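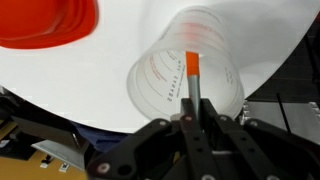
I cleared out the kitchen drawer this morning, the one next to the cooker. It had got to the point where it only opened if you put a hand in first and pushed things flat. Everything came out and went in a box, then I went through the small stuff on the round white table.

The plastic measuring cup stays. I have a glass jug as well, but it's heavy and I only get it out for batter. For 300 ml of stock the plastic one does fine. 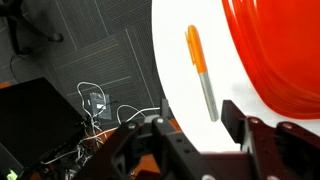
Markers live in the kitchen now. I label what goes in the freezer, having eaten a tub of something in December that I took for soup and was gravy. Date and contents on the lid, nothing fancy.

The red dish came from the market in Nosthorpe and I use it for odds and ends - bag clips, mostly. 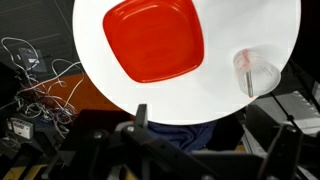 Valbona Karagiannis asked if I had any spare tubs, so 10 of those are going to her on Friday. The cutlery tray still needs a wash.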